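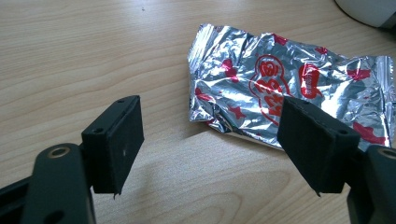

Ticket 3070
Betreff: Schreibtisch mit heller Holzoberfläche, Flecken und klebrige Stellen nach Süßigkeiten
Gemeldet von: Tatiana Matoušek, Büro 17
Bearbeitung: Hausservice Drismont
Priorität: niedrig
Status: geschlossen
Angelegt: 9. Februar 2024

Beschreibung der Meldung

Auf meinem Schreibtisch bleiben seit Januar immer wieder matte Stellen zurück. Sie liegen alle rechts von der Tastatur, wo ich Bonbons ablege und auch die leeren Folien liegen lasse, bis ich zum Papierkorb gehe. Mit einem feuchten Tuch geht der klebrige Film weg, aber nach dem Trocknen sieht man bei seitlichem Licht einen Rand. An einer Stelle sitzt außerdem etwas Rötliches. Ich vermute Druckfarbe von einem Bonbonpapier, silberne Folie mit rotem Aufdruck. Die Putzfirma hat den Tisch zweimal mit ihrem normalen Reiniger gewischt, der Rand ist danach größer geworden. Bitte um Rat, was ich benutzen darf. Ich möchte nichts kaputt machen.

Rückfrage Hausservice

Bitte folgende Angaben ergänzen:
Tischmodell (Aufkleber unter der Platte, hinten links)
Welcher Reiniger wurde benutzt
Fühlt sich die Stelle rau an oder glatt
Stand dort etwas Warmes, Tasse oder Netzteil

Antwort T. Matoušek

Aufkleber: Troser 2000. Der Reiniger der Putzfirma heißt Mikuš, blaue Flasche, wird mit Wasser verdünnt. Wie stark verdünnt wurde, weiß ich nicht. Die Stelle ist glatt, nur leicht stumpf, wenn man mit dem Finger darüberfährt. Tassen stehen bei mir links auf einem Untersetzer. Das Netzteil liegt am Boden.

Die rötliche Stelle ist kleiner als ein Fingernagel. Sie liegt in einem der dunkleren Bögen der Maserung, deshalb sieht man sie nur, wenn man weiß, wo sie ist.

Einschätzung Hausservice

Die Platte beim Troser 2000 ist beschichtet, kein geöltes Holz. Zucker und Wasser dringen in die Fläche selbst nicht ein, solange sie unbeschädigt ist. Der Rand ist wahrscheinlich ein Rückstand aus Zucker und zu stark dosiertem Reiniger. Das würde auch erklären, warum er nach dem Wischen größer wurde.

Bei der Druckfarbe ist es unklarer. Normalerweise bleibt sie auf der Folie. Wenn die Folie aber auf einer klebrigen Stelle liegt und man mit dem Arm darübergeht, kann etwas abreiben. Nicht mit Aceton oder Nagellackentferner arbeiten und keinen Schmutzradierer nehmen, der macht die Oberfläche stellenweise glänzend.

Vorgehen in dieser Reihenfolge:

Schritt 1. Fläche freiräumen, Krümel und Folienreste mit der Hand oder einem trockenen Tuch aufnehmen. Nicht wischen, solange Zuckerkörner darauf liegen.
Schritt 2. Tuch in warmes Wasser tauchen, auswringen und zwei Minuten auf die Stelle legen. Danach abheben und mit einer sauberen Seite nachwischen.
Schritt 3. Den ganzen rechten Teil der Platte mit klarem Wasser abwischen, auch außerhalb des Rands. Wasser einmal wechseln.
Schritt 4. Trocken nachreiben, immer in Richtung der Maserung.
Schritt 5. Erst wenn danach noch etwas zu sehen ist: ein Tropfen Spülmittel auf das feuchte Tuch, danach wieder klares Wasser.

Bitte den roten Fleck zunächst nicht gesondert behandeln und nach Schritt 5 melden.

Rückmeldung T. Matoušek

Schritte 1 bis 4 gemacht. Beim ersten Wischwasser kam sichtbar Schaum, obwohl ich nichts hineingegeben hatte. Der Rand ist an der vorderen Stelle weg. An der hinteren Stelle, Richtung Monitor, ist noch ein schwacher Bogen zu sehen. Schritt 5 habe ich nur dort gemacht, danach war auch dieser weg.

Der rote Fleck ist heller, aber noch da.

Antwort Hausservice

Der Schaum spricht für Reinigerreste. Die Putzfirma bekommt eine Notiz zur Dosierung, getrennt von diesem Ticket.

Für den roten Fleck: Wattestäbchen mit wenig Isopropanol anfeuchten, vorher an der Unterseite der Tischkante probieren. Wenn sich dort nichts verfärbt oder stumpf wird, den Fleck vom Rand zur Mitte abtupfen. Nicht reiben. Stäbchen wechseln, sobald es Farbe angenommen hat. Sofort mit Wasser nachwischen. Ein Fläschchen liegt im Materialschrank, zweites Fach. Fenster dabei kippen.

Rückmeldung T. Matoušek

Probe an der Unterseite ohne Veränderung. Es hat 2 Stäbchen gebraucht, beide waren danach leicht rosa. Der Fleck ist weg. Bei Schräglicht sehe ich an der Stelle keinen Unterschied zur restlichen Platte. Das Fläschchen ist wieder im Schrank.

Noch eine Frage: Gibt es eine Unterlage, die man für so etwas bekommen kann? Die Kollegin gegenüber hat eine graue von Zillwood.

Antwort Hausservice

Die Zillwood-Unterlagen sind im Lager derzeit nicht vorrätig. Wunsch ist vorgemerkt. Keine Unterlage aus weichem, durchsichtigem Kunststoff benutzen, die bleiben auf dieser Beschichtung gern haften und hinterlassen einen Abdruck. Bis dahin genügt ein kleiner Teller oder eine Schale für Bonbons und Papiere.

Hinweis zur Entsorgung, weil das in anderen Büros öfter gefragt wird: Bonbonfolien kommen in den gelben Behälter in der Teeküche, auch wenn sie metallisch aussehen. Nicht zum Altpapier.

Abschlussvermerk

Ursache: Zuckerrückstand und überdosierter Reiniger, dazu vermutlich etwas abgeriebene Druckfarbe.
Lösung: klares Wasser, punktuell Spülmittel, Isopropanol nur für den Farbfleck.
Schaden an der Platte: keiner festgestellt.
Offen: Unterlage für Büro 17, wird über die Sammelbestellung geführt.
Ticket geschlossen im Einverständnis mit der Melderin.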